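3.2 Where the small things go

I should say at the outset that I came to this part of the study expecting to write two paragraphs on it. Dressing tables, make-up bags, the odd mug full of brushes – how much could there be to say? Rather a lot, as I found once I'd started reading the diaries from the Surard households. People who would give me one line on the kitchen cupboards gave me a page and a half on where they keep their brushes, and they had strong feelings too (one entry simply says "do NOT lay them flat", underlined, with no further explanation).

We had 111 households in the diary part of the work and 3,051 entries between them, and I've read every one, some of them more than once. What follows is about long thin things: make-up brushes, cotton buds, pencils, applicators, anything with a working end and a handle end. I've kept them together as a group because the people writing the diaries did. They'd start on the brushes and wander off into paintbrushes or knitting needles without so much as a new sentence.

The first thing that comes up again and again is the question of which way up. A brush kept upright with the bristles at the top shows you at once what sort of brush it is. A domed one that tapers looks nothing like a flat one, and if the hairs change from dark to white at the tip, as they do on the brush in Figure 4, you can pick it out of a crowded pot without thinking. Lay the same brush in a drawer and you've got a black handle among other black handles. Several people told us they only ever use the brushes they can see, and I'm one of them, I'm afraid.

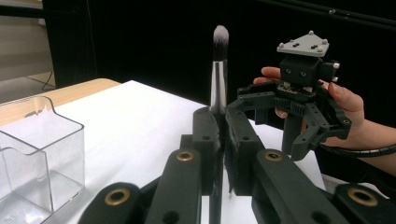
Figure 4. Make-up brush held upright, with dark bristles fading to white at the tip, a silver metal ferrule and a slim black handle.

The second thing is the ferrule, which I hadn't given a thought to in my life before this project. It's the metal collar between the hair and the handle, and in the diaries it turns out to be the bit people worry about. They've been told that water gets in under it, or they've had one work loose, and so they stand brushes up when dry and lie them down when washed. That means a good many households run two places for the same set, one for resting and one for drying, and the brushes travel between them. Atallah (2.4) has the same pattern for kitchen knives, though there the second place is nearly always the draining rack.

Then there are the boxes. I had guessed that most people would use a cup or a jar, and plenty do, but the clear divided box has crept in everywhere. Its great selling point is that you can see through it. Its great drawback, if the diaries are anything to go by, is that the compartments are never quite the right size for what you own! In the Saria round, which we ran in October, 8 households wrote at length about moving their things from one compartment to another and then back again. One person had given a whole section to a single eyeliner and felt rather guilty about it. 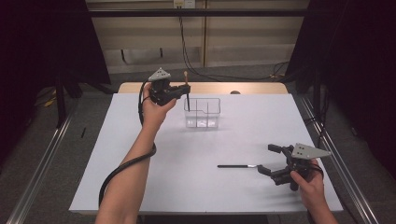

I'd like to be careful here, as it's easy to make this sound like a story about tidy people and untidy people. The same household could be very fussy about the box and quite happy to leave a brush lying on the table beside it for days. We coded that as "out", following the Flivby scheme, but I was never comfortable with the label. For the person writing, the tabletop next to the box was often as good as in the box – it was where the thing would be looked for, and it was where it would be found. We've therefore added a code, "alongside", and gone back over the earlier entries with it. The revised counts are in Table 2, and the wording we gave the coders is in the appendix.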